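Notes for week 4. Read these before the seminar and bring the Trotside worksheet.

## Returns and the small seller

A return is a sale running backward, and it costs money at each step. The seller pays for the label, the time to check the item, and often a new box. Most small shops record only the first of these.

Terms to know:

- **Return rate**: units sent back divided by units sold, over the same period.
- **Restocking cost**: labor and materials needed to make an item saleable again.
- **Write-off**: stock that can't be sold at any price worth the effort.
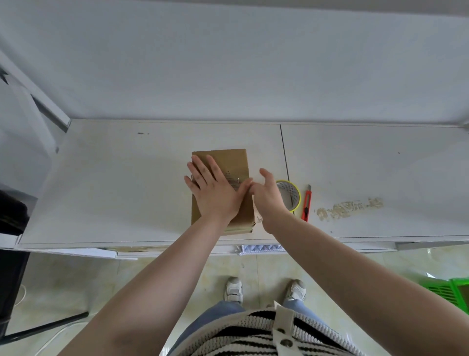
The timing matters too. Goods sold in December often come back after the books for the year are closed, so a good month can look better than it was. Set aside an allowance when the sale is made — don't wait for the parcel.

### Worked case: Trotside

Trotside sold 1373 units in the year. Of these, 50 came back and 35 could be resold at full price. The other 15 were written off. The return rate is 3.6 percent, which sounds low, but the write-offs are the larger cost.
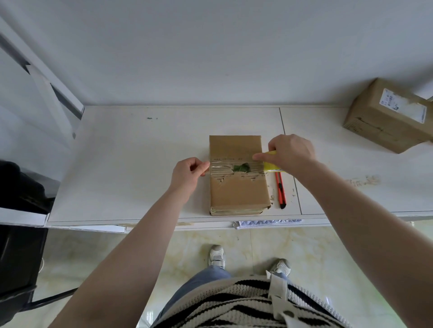

*Department of Retail and Supply Studies*

Mostard and Dhillon disagree on what to do next. Mostard would charge buyers for return postage. Dhillon argues that this loses repeat customers, and that clearer product pages do more good. Read both chapters and note what evidence each one uses.

Havel's chapter is optional. It covers reused packaging and when it saves money.
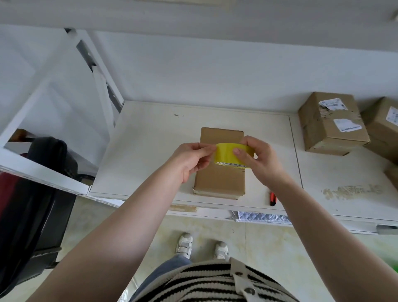
*Taping a small carton by hand.*

For the seminar, work out the allowance Trotside should have made. Show your steps. Questions go to Wendy Mapplebeck before the session.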